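Cosesetti Opens Shared Kitchen With One Microwave, 11 Sign-Up Slots

October 11, 2026

The shared kitchen on the second floor of the Cosesetti building opened to tenants this week with a countertop microwave oven as its only cooking appliance. The oven has a glass turntable and a vertical control panel to the right of the door.
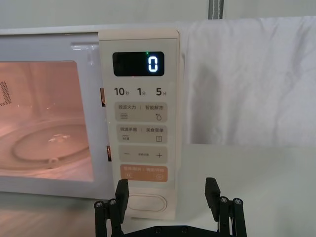 The quick-time labels on the panel read 10秒, 1分 and 5分.

Those labels stand for 10 seconds, one minute and five minutes. Building manager Aurel Ghiță said an English key will be posted for tenants who do not read Chinese. It will cover microwave power, smart defrost, sterilization and the food menu.
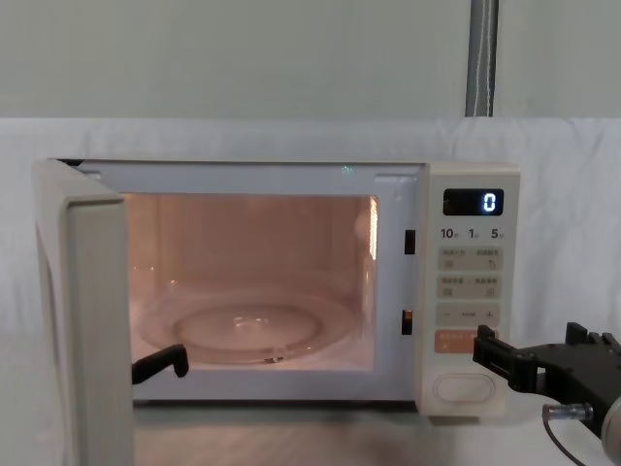
Door open, with the interior lamp on and the turntable in place.

Tenants book the oven in 11 daily slots. The house rules ask users to check that the turntable sits flat before starting and to wipe up spills before the next slot. Metal containers are not allowed. The door is to be left closed between users -- a rule carried over from the old kitchen, which shut in July.
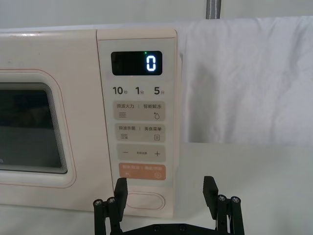
Bookings are taken at the front desk until 2 p.m. for the following day. Unclaimed slots go to whoever arrives first. A second oven has been requested by Stidel, the largest tenant, but no purchase has been approved. 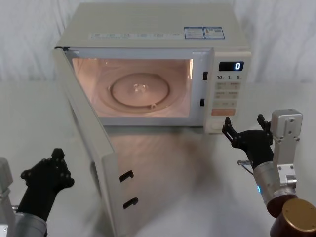 Smaranda Jitaru

The room has 60 square feet of floor space. Questions about the wiring go to Altirov, the building's electrical contractor.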